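1/ Everyone in my feed is putting up panel backsplashes behind their work tables this October. "No grout, no mess, looks like one solid wall." I have doubts about the "one solid wall" part.

2/ The Holtari page says the joints "disappear at normal viewing distance." Whose normal? I stand at my table with my nose over the dough. That is my normal.

3/ Two pale panels, white tabletop, one joint between them. Judge for yourselves.

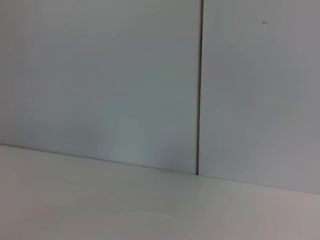

4/ A thin dark line, top to bottom. On white or pale gray your eye goes straight to it. I don't think it's a bad install – I think pale panels and a dark gap are a bad match, and the seller's photos are always taken from across the room.

5/ People keep telling me to fill it. Fine, with what? Zivau sells a color-matched filler, and the reviews I read (all 111 of them, it was a long evening) can't agree on whether it yellows.

6/ I also don't buy "wipes clean in seconds." The face, sure. Flour and a narrow gap are another matter. Ask me again after a winter of baking.

7/ Would I pick panels over tile? Maybe, if I could get one piece long enough. Kauppinen quoted me 200 extra for the longer cut, before delivery. Still thinking.

Comments

Seija Riihimäki: We ran a bead of clear silicone down ours. Looks OK, collects crumbs.

oldtilefan: grout is worse, trust me

Seija Riihimäki: @oldtilefan depends who's cleaning it

mk_home: did you look at Vuveo? they do a gray trim strip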